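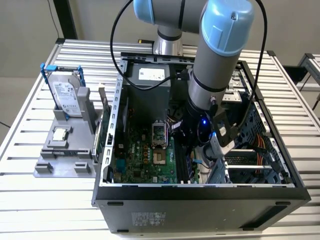
Where can people in Durkside take an old computer once the recycling site stops accepting them at the gate?

From May, desktop computers, laptops and screens will have to go to the Tivport depot or to one of the drop-off days in Durkside, which must be booked in advance.

2026-02-25

The change was confirmed by the council in a notice to households. It covers Durkside, Tivport and the villages between them, and applies to household waste only. Businesses already pay for their own collections and will carry on doing so.

Under the current rules, residents can drive into the Durkside site during opening hours and leave any electrical item in the open cage next to the garden waste skips. The cage will stay for kettles, toasters, irons, hairdryers and similar goods. Computers and screens will be turned away at the gate unless the driver has a booking for a drop-off day.

The council said the cage had never been a good place for equipment that might be used again. Rain gets in, heavier items are thrown on top of lighter ones, and parts go missing overnight. Last year 133 computers were taken out of the cage in a state fit for testing, and 66 of them were passed on for reuse. The rest were broken up for metal and parts.

Tridex, which runs both sites under contract, will take charge of the new arrangement. At Tivport, computers will be handed over at a covered counter inside the depot and kept under a roof until they are sorted. No booking will be needed there. The counter will keep the same hours as the rest of the depot and will close over the lunch period.

In Durkside, drop-off days will be held twice a month in the lower car park behind the old market hall. Bookings will open in April through the council website, by telephone or at the library desk. Each household can bring up to three items per booking. A power lead, keyboard and mouse tied to a computer will be counted as part of it. Printers count as separate items.

There is no charge for either service. A collection from home, for people who cannot get to a site, will cost £2 an item and will be free for anyone who receives help with council tax. The council has not yet said which days the home collections will run on, but it expects to publish a list of streets before the scheme starts.

What happens to the machines

Computers handed in at either place will be checked first for damage. Those that look sound will go to El Ouafi, the repair firm in Tivport, which has been taken on to test them and put them back into working order where it can. Missing memory and worn-out drives will be replaced with parts from other machines. Anything too old or too badly damaged will go back to Tridex for recycling.

The repaired computers will be offered first to local schools and to the adult learning centre in Durkside. After that, any that remain will be sold from El Ouafi's shop at a fixed price, and part of the money will go towards the cost of the home collections. The firm said it would give a short guarantee on every machine sold, although the length has not been settled.

El Ouafi said desktop towers were often the easiest to save, as most of the parts could be changed without special tools. Slim laptops took longer, and some had batteries glued in place. The firm asked people to leave side panels and screws on when handing in a computer, even if they had already taken something out of it.

Personal files

The notice tells residents to copy anything they want to keep and sign out of their accounts before bringing a computer in. Nothing can be recovered or returned once it has been accepted.

Every drive will be wiped, whether or not the computer is going to be reused. Drives that cannot be wiped will be shredded at the Tivport depot. Residents who would prefer to remove the drive themselves may do so, and the computer will still be accepted. Those who want proof that a drive has been destroyed can ask for a receipt at the counter or on a drop-off day, and it will be sent by post.

Laptop batteries that are swollen or leaking should not be brought to a drop-off day. They should be taken to the hazardous waste bay at Tivport, where staff will deal with them at once. The same applies to loose batteries of any size, which must not be put in household bins.

Mixed reaction in Durkside

Some Durkside residents have objected to the end of open access. The residents' association for the streets north of the river said people without a car would find Tivport hard to reach, with one bus an hour and none in the evening. It wants drop-off days every week for the first year, and would also like to see a secure container placed at the library.

The council said weekly sessions had been looked at and would cost more than the present budget allows. The library was ruled out for lack of storage. It will look again at the number of sessions in the autumn, when it has figures for how many bookings have been made and how many were missed.

Shops that sell electrical goods in the town are not affected. Larger stores must still take back an old item when a customer buys a new one of the same kind, and the council reminded shoppers to ask about this at the till.

Signs will go up at the Durkside gate next month, and leaflets will be sent out with council tax bills. Until the new rules come in, computers can be left in the cage as before. Site staff have asked that they be stood upright along the back wall and kept clear of the entrance.

The Tivport depot is reached from the harbour road. Vans need a permit, which can be requested online and takes up to 3 working days to arrive.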